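Small ways to use less power at home

I love a tip that costs nothing, so let's start with the freezer! A full one holds its cold better when the door opens, and you can fill the gaps with old bottles of water (leave some room at the top, water swells as it freezes). Pull the fridge out twice a year and vacuum the coils too. Mine were wearing a gray sweater.
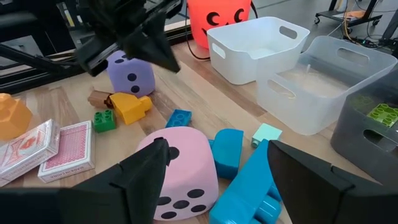 Next, the dryer. Clean the lint screen before every load, and run an extra spin on the washer for towels and jeans. Kevser Tekin wrote in after my Wednesday post to say she drops a dry towel in with each wet load and takes it out after 20 minutes, and I've been doing it ever since – it's great!

Then go looking for the things that never quite switch off. Our old Trulton stereo was the worst one in the house, so now it shares a power strip with the TV and they both go off at bedtime.

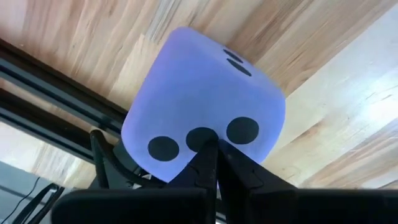

Does it save power to boil water in a kettle instead of on the stove?
An electric kettle usually wins over an electric burner, and you'll save even more by heating only the water you need. For pasta, boil it in the kettle first, then pour it into the pot and put the lid on. Scrub out the scale with a little vinegar every month or so, and rinse well.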